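**Demonstration gathering** is the part of robot learning where a person does a job by hand, over and over, so that a learning system has something to copy. I've been writing entries for this wiki for a while and this is the one I get asked for most, so I'll try to keep it plain (I will fail in at least one paragraph).

## What it means

A learning system that controls a robot arm needs examples. One example is usually called an *episode*: it starts when the person begins the task, it ends when they finish or give up, and everything in between gets recorded. What the hands did, what the cameras saw, how far open the fingers were - all of it lined up on one clock. If the clocks drift apart the episode is pretty much junk, and I say that as somebody who once threw out 194 of them in an afternoon.

## Hand-held grippers

There are a few ways to get episodes. You can steer a real arm from a distance, you can push the arm around by its wrist, or you can skip the arm and hold the gripper yourself. I like the last one best! It's quick, and most people get the feel of it in a few tries.
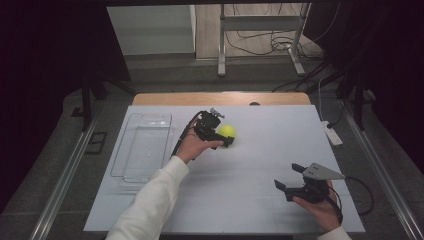

*Jandbridge Manipulation Group · Data Collection Team · page last edited February 16, 2023*

Picking up a tennis ball is one of our oldest tasks, and we still use it for training new people. A ball is forgiving about the angle you grab it from, but it rolls if you nudge it, so you learn to bring both fingers in evenly. We work in pairs of grippers even when one would do the job, and the spare hand is asked to stay open and fairly still. Aisling Hanrahan wrote that rule, and she's right about it - a fidgety second hand ends up in the data too, and the system will happily learn to fidget.

## The Pilow set

Our first proper collection was called Pilow (one L, it was a typo and it stuck). It has 861 episodes, of which 534 passed checking. The rest had dropped objects, late starts or a cable snagged halfway through. Some groups keep their failures and label them, and I've come around to that, but in Pilow they were simply deleted. The follow-up set, Coughlan, keeps everything and was started in June.

## How varied should it be?

More than you'd think. If the ball always starts in the same spot, the system may learn the spot and ignore the ball. We move the starting place every 12 episodes and swap who's holding the grippers whenever somebody gets tired, since tired people get sloppy in a very repeatable way.

## See also

- Episode checking
- Clock alignment
- Flelton labeling tool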